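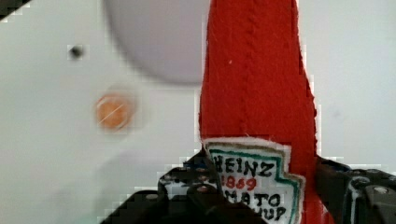 Red cloth ketchup bottle with its label patch.

How to Keep a Sky Watch Log

Strange lights are a lot more fun when you write them down! Pick a dark spot — I love the ridge above Cleton — and give your eyes 30 minutes to adjust.

Start a new page for every light. Note the time, the direction you're facing, and how high it sits above the horizon (one fist at arm's length works great as a measure). Then sketch its path before you talk it over with anyone.

Check a satellite tracker next. My best sighting, over Idum in March, matched nothing on the list, and I still get goosebumps rereading those two pages!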